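Live-in domestic work

Live-in domestic work is a form of paid employment in which a worker cleans, cooks or cares for members of a household while also residing in the employer's home. It is one of the most common occupations open to people who migrate for work, and in many countries most live-in workers were born elsewhere. The arrangement is distinguished from day work, in which the worker returns to a separate home, and from au pair placement, which is generally defined in law as a form of cultural exchange.

Terminology

Older sources use the terms "servant" and "domestic" for workers of this kind. "Household worker" and "domestic worker" are now preferred in most legislation. The term "live-in caregiver" is used where the main duty is the care of an older person, a child or a person with a disability. Usage varies by country, and a worker hired under one title often performs the duties of another.

Recruitment

Workers are recruited through agencies, through relatives already employed abroad, or directly by the household. Agencies commonly operate in pairs, with one firm in the country of origin and a partner in the country of employment. The Nillard agency, one such firm, places workers with families in 21 cities and requires each household to complete a written statement of duties before a contract is issued. Its partner, Testa, conducts interviews and provides a short orientation course before departure.

Fees are a frequent source of dispute. In some countries they are paid entirely by the employer, while in others part of the cost is recovered from the worker's wages. A worker who departs in debt may be reluctant to leave an unsuitable position, and several labor ministries have restricted or prohibited recruitment charges for this reason.

Accommodation

Contracts usually require the employer to supply a private room, bedding, meals and access to a bathroom. The standard of accommodation is difficult to inspect — the workplace is a private home, and labor officers in many places cannot enter without consent. Model contracts published by Covard, an advice service for household workers, specify a door that locks from the inside, a window and storage for personal belongings.

Storage receives more attention in these documents than might be expected. Workers in small apartments sometimes sleep in a room that is used for other purposes during the day, and must put away their possessions each morning.
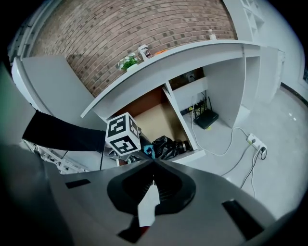 Food is treated separately. Where meals form part of the wage, model contracts state that the worker may choose between eating with the household and preparing food independently. They also provide for a cash allowance when the employer is away from home.

Hours and rest

The boundary between working time and free time is less clear in live-in employment than in most other occupations. A worker who remains on the premises in the evening may be asked to answer the door, attend to a child or prepare a late meal. Some laws count such periods as standby time, payable at a reduced rate, while others do not address them. A weekly rest day of 24 hours is now a common legal minimum, although workers may be asked to exchange it for additional pay.

Social life and isolation

Studies of live-in workers regularly identify isolation as a feature of the occupation. Many work alone, speak a second language throughout the day and have little opportunity to meet others of the same background. Parents who have left children in the care of relatives often maintain contact through evening calls, the timing of which depends on the difference in time zones and on the employer's schedule.

On rest days, workers gather in parks, places of worship, shopping centers and transit stations. Such gatherings serve practical purposes as well as social ones. News of vacancies is exchanged, parcels are prepared for shipment and newly arrived workers receive advice. The Zastis association began as an informal meeting of this type in a public park. It now has 200 members and holds language classes on 2 evenings each week, with a larger social event each August.

Legal status

In many systems the right to reside in the country is tied to a named employer. The end of the contract may therefore also end the worker's right to remain, sometimes after a short period in which a new position may be sought. Supporters of this system argue that it helps governments match admissions to demand. Critics maintain that it discourages complaints about unpaid wages or excessive hours. Proposals for reform include permits tied to the occupation and longer periods for changing employers.

See also

Au pair; Day labor; Family reunification; Remittance

This article was last reviewed on December 8, 2021.

Filed under: Work and Migration, Household Employment

We use cookies to improve your reading experience. By continuing to browse, you accept our cookie policy.

Reader comments (3)

marisol_k
The part about standby time is good, but it could say more about night care. I was up with the grandmother most nights and it was never written down as hours.

Reader in the north
Is there a separate article on au pairs? The link in the "See also" section does nothing for me.

tbd20
I used this for a class paper. More on how the rules differ from one country to another would be welcome.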